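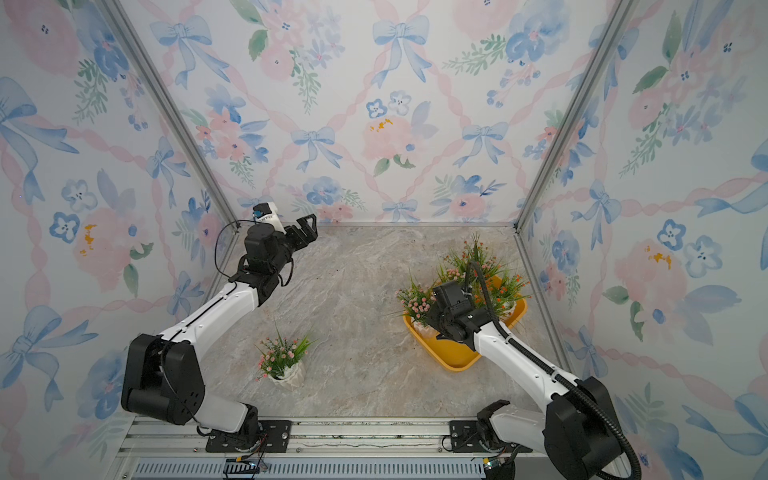 Review: Zornenis two-arm kit, one term in

Posted 17 Aug 2025 by Lempi Pesonen, Haltley Robotics Club

The box says "classroom ready in 2 hours". Ours took three club nights, and Dean Tunstall did most of the wiring at home.

The arms themselves are decent. White links, black joints, an aluminium rail to bolt them to. I have no complaints about the rail. The cables are another matter — they loop off the outside of each arm and the students keep snagging them.

We set a potted flower task with a yellow tray. Best result so far is 10 pots moved in 42 tries, all by our older kids. I'm not convinced the second arm earns its price.

Useck sells a single-arm kit, and I'd try that first. We'll decide in September whether to keep this one.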